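Prostance Household Chores Project
Progress report to the Arnirholm fund
02/01/2022

Hello again from the kitchen. You asked me to keep these shorter than the last one and to say more plainly whether the thing can do chores yet, so I'll start with that. It can do parts of some chores. Clearing a few dishes from the counter into the sink is the one I'd show a visitor. Folding towels is the one I'd steer a visitor away from.

Since the November report we have logged 1,294 attempts at the dish task. An attempt means one item, picked up from wherever we left it on the counter and set down in the sink without a person stepping in. Of the first 500, a lot were thrown out for boring reasons (somebody forgot to start the recording, or the arms were still running the old calibration), and I'd rather you didn't read much into that batch. The most recent stretch is the one I trust. We ran 487 attempts with nothing changed in the software from start to finish, and that was harder on my patience than on the machine. Every time I saw a miss I wanted to go in and fiddle!

What works now: single bowls, right side up, with some room around them. Plates are okay if there's a rim to get a finger under. The left arm is still better than the right at anything close to the wall, and I think that's down to how much more practice data we have for it.

What doesn't work: stacks. If one bowl is sitting inside another, the gripper tends to take both, or it takes the top one and drags the bottom one along for the ride. A person does a little wiggle to break them apart without thinking about it. We tried to record ourselves doing that wiggle through the controllers and it came out as a kind of slow shove.

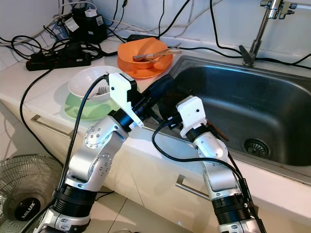 Silverware is the other sore spot. A fork left in a bowl is really two problems at once, and the robot has only been taught one of them. Do you take the fork out first, or carry the whole lot over and sort it out in the sink? At home I carry the whole lot. When we let the arms try it that way, the fork shifts, the weight changes, and the bowl tips. When we make them take the fork first, they spend ages poking at it. Chopsticks lying across a rim are worse, as they roll. I've asked the team to write down what each of us does in our own kitchens for a week and we're going to pick the most common habit and train on that. Not very scientific, but we have to start somewhere.

Now the money part. The second pair of gripper fingers from Contreras arrived late and one of them was the wrong length. They replaced it at no charge and I've moved what we'd set aside for spares over to crockery. We do break things. The budget line says "consumables" and I want to be upfront that it's mostly bowls. Everything else is within the amounts you approved, and the spreadsheet is attached with the usual tabs.

We also had 8 working days with no data at all. Part of that was the holidays and part of it was a fault in the right wrist that came and went until we swapped the cable. I had built some slack into the schedule for this kind of thing, and it's used up now - so if something else goes, the end date moves. I'll tell you as soon as I know, same as last time.

You asked about the shop-floor side. The Ikbridge people still want us to try restocking shelves in their store, and I still think we should say "later." Their shelves are tidier than any kitchen counter, which helps, but their boxes are heavier than anything we've lifted, and they need it done at a pace we can't touch. Moving one bowl takes us longer than it takes me to wash it. I did offer to go and film their morning shift so we'd have something to plan from. They said yes, and that costs us a train ticket.

Plans for the next quarter, in the order I'd do them:

Separating two nested bowls, with nothing in them.
One utensil in one bowl, once we've settled on a method.
Putting items down more gently. The sink is loud and the neighbors downstairs have mentioned it.
Turning on the faucet. I'd like a first try at this, only a try, no promises on the washing.

Towels are parked unless you feel strongly. If you do, please say so before we order the next round of parts, as the soft fingertips have a long lead time.

One request from my end. Could we move the demo visit back a couple of weeks? I'd like you to see the nested bowls, and at the moment you'd mostly see me standing next to the counter with my hand near the stop button.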